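Collecting Paper and Small Things
Handout for Session 4: Matchbox Labels, Sets and Checklists
Instructor: Silvia Michalík

Welcome back, everybody! Last time we got as far as trade cards and ran out of clock before we could get to matchbox labels, so I have moved them to the front of tonight's session, where they belong. Please bring your tweezers and your own loupe if you have one (I keep a few spares in my bag, but they do wander off).

What a set is

A matchbox label set is any group of labels that the factory meant to go together. Sometimes the factory told the buyer so, with a number in the corner and a line such as "Series of 12" along the bottom. Very often it did not, and collectors have had to work out the set years later by laying labels side by side and comparing the paper, the border and the ink. We'll be using the Keswood animal labels as our main case. There are 20 known subjects, all unnumbered, and they came in two border styles, one with a plain red line and one with a rope pattern. A collector who wants the full run in both borders is therefore looking for 40 labels, and I can tell you from my own albums that the last few take longer than all the others put together.

The Keswood dog is the key label. The horse and the rooster turn up in nearly every mixed lot, but the dog is scarce in the plain border and scarcer still in the rope border.

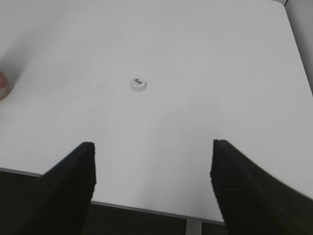
Štěpánka Ďurica disagrees with me about the rope border, and she wrote to say that in her experience the two dogs are equally hard to find, and that people think the rope one is rarer only because dealers have been repeating it to each other for so long. She has handled 1,500 Keswood labels and kept a tally the whole way through, so I take her seriously, and I would like you to hear both opinions before you spend any money.

Used, unused and skillets

An unused label was never pasted to a box. A used label was, and then somebody soaked it off — you can usually tell from a little glue staining on the back or a soft crease where it went over an edge. A skillet is the flat printed cardboard for a whole box, before folding. Beginners like to turn up their noses at used labels, and I wish they wouldn't! For Drerkgate, which closed early and sold nearly all it made, used labels are most of what survives.

Export labels

Both factories shipped abroad, and the labels printed for Lagos are a lovely field of their own, with brighter inks and a larger format. Look for the port name in the lower panel. Check the spelling too, as one printing left out the "g" and was corrected partway through the run.

Keeping a checklist

Please use a checklist from the very first day. Give each label one line and write down the subject, border, condition, where you got it and what you paid. I use the Rakavus album pages, which hold 12 labels to a side, and I pencil the checklist number in the margin of the page, never on the label itself.

For next time

Read the chapter on paper and printing, and pick 20 labels from the practice box to sort by factory. The box holds 400 and they are thoroughly mixed, so don't be discouraged if a few of them beat you. We start at 7 p.m. and the door on the parking lot side will be open.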